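Şengül Işık wrote:

> Has anyone tried the Curell fingers against the Cudard ones on thin plastic? Ours keep skating off the rim.

Hi Şengül, yes, and I'm loving it! Two arms, bowls in every colour.

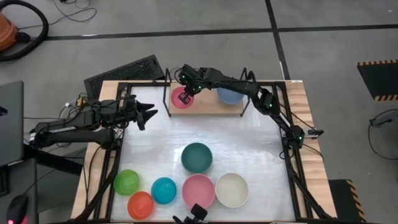

Right arm at the pink bowl on the shelf.

I'd start the Curell set at 80 per cent speed – it's easier to judge by eye. 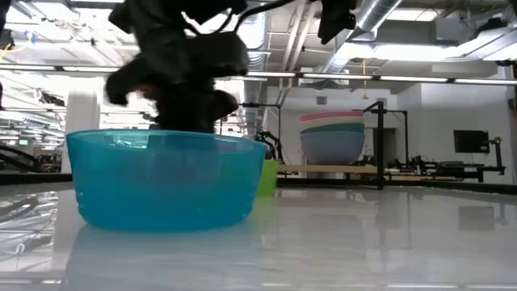 Rim grasps are my favourite test for the Cudard fingers. I like a straight drop from overhead, as with the turquoise bowl, and I watch the fingertips at the rim.

Next I'd try:

1. Cups from the wrist view, with the fingers spread.

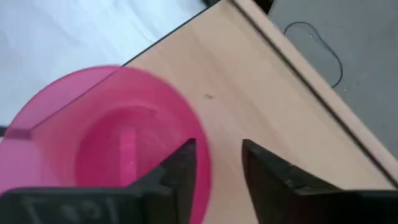
2. Both sets at 4 grip forces.

Send me your settings!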